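Dunne Dining Table Review: Six Months With the Shiny One

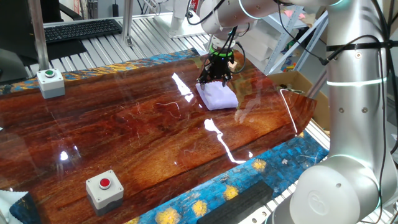

4 min read

I don't trust glossy tables. My parents had one, and as a kid I was told to get my elbows off it more often than I was told to do my homework. So when the Dunne came up as a good price for a full-size dining table, I wanted to know what was wrong with it before I wanted to know what was right.

I paid for this one myself, by the way. The store in Prirnuvville charged me $358 plus 30 for delivery, and no one at Praltov, the company that makes it, knows I'm writing this.

The sales copy promises a "mirror finish for real family life." Those two ideas don't go together, and I said so to the salesman. He told me the lacquer was tougher than anything I'd owned before. I asked what it had been tested against. He offered me a bottle of polish at half price.

Delivery and putting it together

It came in 2 boxes. The top weighs 103 pounds according to the label, and I believe it. The instructions say one person can do the job. One person can't, unless that person has a very forgiving back. My neighbor came over and we did it on a rug, upside down, the way you should do any table.

The legs bolt into metal plates. Three went in clean. The fourth needed a lot of wiggling, and I still think the plate was set a hair off center. There was no spare hardware in the bag, so don't let a washer roll under the stove like I did.

Once upright it was level. I'll give them that. I checked it on a kitchen floor that isn't level at all, and the screw-in feet took care of the difference.

The finish

You either like a reddish, high-gloss wood grain or you don't. My wife does. I have come around to it in the daytime. At night, with the ceiling lights on, the glare comes straight back up at you, and reading a newspaper flat on the table is hopeless. If you have overhead lights and can't dim them, go look at the matte version first, even though it costs more.

Then there are the scratches. Praltov says "scratch resistant," and I suppose resistant is a word that lets you lose slowly. I had fine lines in the top within the first month, and I'm careful. They came from plates being slid instead of lifted, and from a sugar bowl with a rough bottom. None of them go deep. You can't feel them with a fingernail. But when the light hits from the side you see every one, and a duller table would have hidden them for years.

Lint is the other thing. Wipe this top with a cheap white towel and it will look worse than when you started. I went through a whole stack of rags before I settled on an old cotton pillowcase that's been washed so many times it has nothing left to shed. Fold it, damp one side, dry with the other. The bottle of polish did nothing I could see. It smelled like oranges and left smears.

Heat and spills

I put a hot mug down with no coaster, on purpose, near one end where I could live with a mark. It left a cloudy ring that was gone by the next morning. I did it again with a casserole dish and a thin cloth under it, and that ring is still there. So use a real trivet. The leaflet says "heat safe" and gives no temperature, and when a company leaves out the number I assume it isn't a good one.

Spills are fine. Red wine, soy sauce and tomato all wiped off, even after sitting through dinner.

Customer service

I wrote to Praltov about the ring. A man named Brendan Mac an tSaoi answered two days later, was polite, and told me heat marks are not covered. I asked him why the leaflet says heat safe, then. He said he would pass that along. Maybe he did. The product page still says the same thing.

He did send a replacement washer for free, and I hadn't even asked very nicely.

Compared with the Pustthorpe

My sister has the Pustthorpe, which sells for a bit more. Her top is satin, and after a couple of years it looks better than mine does after half of one. The chairs don't fit under it as well, though, because of a low rail along each side that catches your knees. Hers also wobbles. Mine doesn't, and I've leaned on it hard.

Should you buy it?

For the money, the frame is solid and the size is right. We seat six without anyone straddling a leg. If the same base came with a plain finish at the same price, I'd tell you to get it and be done.

As it is, look at one in a store under bright lights, and ask to see the floor model that's been there the longest. The one in Prirnuvville had been out since April and it looked just like mine. I should have paid more attention to that.

Three stars out of five. The missing two are for the leaflet and the casserole ring.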